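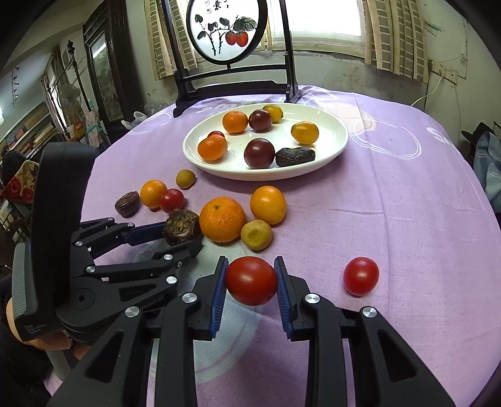
Mixed small fruit on one plate: what do you keep together?

Posted in Kitchen and Table

zerrin_g
Hello everybody. I would like to ask your opinion about a small matter which my family finds too small, but I think about it every morning.

I keep fruit on a white oval plate on our round table, the one with the purple cloth. I buy small fruit by preference: tangerines, plums, cherry tomatoes, kumquats, longans when the shop has them, and a few dried ones also. It looks nice and the children take something when they pass. But the plate becomes too full, then half of the fruit stays on the cloth, and I begin to sort again.

My questions are these. Do you put tomatoes together with fruit? Do you put dried fruit together with fresh? And is an oval plate simply wrong, should I buy a deep bowl? I saw one from Lolley which has a foot, but I am not sure that I like it.

Thank you in advance.
Zerrin Gökçe

oldpantry
Tomatoes separate. Always. They go on the windowsill or the counter and they have no business beside a plum.

bomari_fan
I don't agree with oldpantry. A cherry tomato is eaten the same way as a grape, with the fingers, while walking. If the purpose of the plate is that children take something, the tomatoes should be on it. Big tomatoes are for the kitchen, there I agree.

Keep the oval plate please. In a deep bowl the bottom layer is forgotten. I had a Bomari bowl, very beautiful, and I found a tangerine in it that was completely green.

Yeshi Berhe
Good evening. My mother sold fruit and I will tell you what she taught us, you may use it or not.

First, take everything off and put it on the cloth. Do not try to arrange while the plate is full, you will only push the things from one side to another. Then turn each fruit and look at the underside. The soft ones you eat today or you cook.

Put the large pieces on first, toward the middle, and let the small ones fill the places between. If you begin with the small ones they will roll when the orange comes. 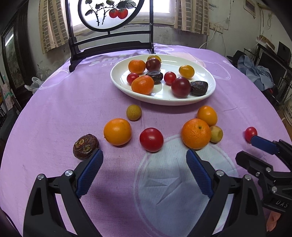 The dried ones go last and I prefer them in a separate little dish. Fresh fruit gives moisture, and the dried skin becomes sticky from it. If the plate will be finished the same day, it is no problem to mix.

oldpantry
Yeshi, I agree with all of it except that you are also quiet about the tomatoes.

Yeshi Berhe
I was quiet because I put them on the plate, and I did not wish to fight.

zerrin_g
Thank you, Yeshi, this is very useful. I always tried to arrange with the plate full, exactly as you describe, and a longan would go under the table.

About the dried fruit I have a doubt. The dark wrinkled ones look so good next to the orange color. With only bright fruit the plate looks a little like a toy.

halfpeeled
Do it for guests then, and take them out in the evening. I do this with dates.

Has anybody experience with plums next to tangerines? It seems to me that the plums go soft faster when I keep them on the same plate, but maybe it is only that my kitchen is warm in May.

bomari_fan
Ripe plums give off the gas that makes other fruit ripen, so a plum next to a plum is the bigger problem. Tangerines do not care so much. I would look more for the tangerines getting mold, one bad one and the neighbors have it the next day.

oldpantry
Wash or not wash before it goes on the plate? In my house we wash, dry very well with a towel, and wait until it is fully dry.

Yeshi Berhe
If children take from it, wash. Plums lose their white powder and look darker, but that is only for the eye. The dried ones I do not wash, I rub them with a clean cloth.

halfpeeled
I wash only what will be eaten that day. The rest stays in a paper bag from Edudby, the bags have holes and the fruit can breathe. So my plate is never very full, maybe this is the solution for Zerrin also. Put five pieces, and fill again after lunch.

zerrin_g
Five pieces would be gone before I sit down! But I understand the idea and I will try with a smaller quantity.

I stay with the oval plate. The small tomatoes may stay on it (I am sorry, oldpantry) and the big red one goes to the kitchen. For the dried fruit I will look for a little dish in the same white.

oldpantry
I accept the big one as a partial victory. If you find the little dish, please write where, mine is broken.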